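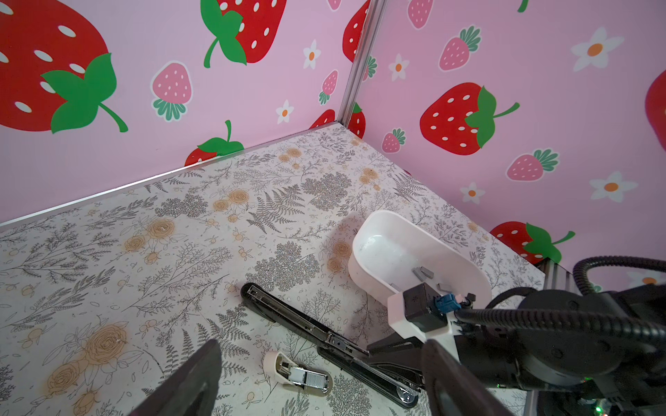

Rapport d'étape à l'attention de Melina Pappas – évaluation du kit bimanuel Dekon (fournisseur : Sernell)

Rédaction : Walid Najjar, atelier d'Usstead
Période couverte : jusqu'à fin mars

Où nous en sommes

Le kit est monté et il fonctionne. Je le dis d'emblée, car la suite est moins favorable. Les deux bras, le rail avant et la cellule à trois parois ont été livrés complets, et le montage a pris deux jours, comme l'annonçait Sernell. La tâche retenue pour l'essai est le rechargement d'une agrafeuse de bureau : ouvrir l'appareil, prendre un bloc d'agrafes dans le bac blanc, le poser dans le canal, refermer. C'est la démonstration que le commercial nous avait montrée en vidéo, et je tenais à la refaire chez nous avant d'engager la seconde tranche.

Résultats

Nous avons lancé 295 essais complets. 186 sont allés au bout sans intervention. La brochure parle d'un kit « prêt pour la manipulation fine » ; à ce niveau, je parlerais plutôt d'un kit prêt pour qu'on s'en occupe toute la journée. Les échecs se concentrent sur la prise des agrafes. Le bloc pivote entre les doigts et arrive de travers au-dessus du canal. L'ouverture de l'agrafeuse, que je craignais davantage, passe presque toujours.

Caméras de poignet

Le fournisseur présente la vue au poignet comme l'argument principal du kit. Elle sert, c'est vrai, pour l'approche du bac. Mais les doigts y prennent beaucoup de place, et nous avons dû garder la vue fixe pour juger de la position du second bras. Or cette vue fixe est facturée en option.

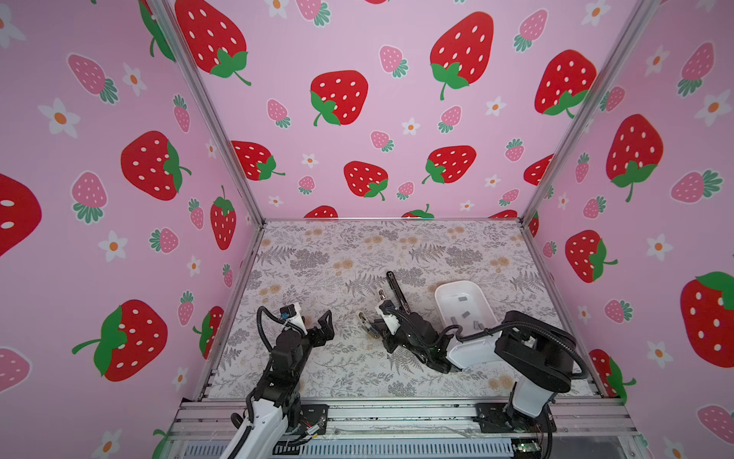
La cellule Dekon vue par la caméra fixe, avec les deux bras, l'enceinte à fraises et le bac de petites pièces derrière l'avant-bras droit.

Le décor imprimé des parois et du plan de travail vient du lot « environnements variés ». Sernell affirme que ces motifs rendent les modèles plus robustes aux changements de fond. Je n'ai reçu aucun chiffre à l'appui, malgré deux relances. Nous n'avons pas encore fait la comparaison avec des panneaux unis.

Logiciel Zein

L'enregistrement est correct et la reprise après un arrêt est simple. L'export l'est moins : sur 1 069 séquences enregistrées, réglages compris, plusieurs ont perdu la synchronisation entre les caméras. Le support a reconnu le défaut sans donner de date de correction.

Dépenses et suite

Le budget de la première tranche est tenu. Je recommande de ne pas débloquer la seconde avant d'avoir reçu les doigts de rechange promis et une version de Zein corrigée. Nous referons alors la même série, avec la même agrafeuse, puis une autre sur panneaux unis. Le devis de maintenance annuelle reste à renégocier – il couvre les bras, mais pas les pinces.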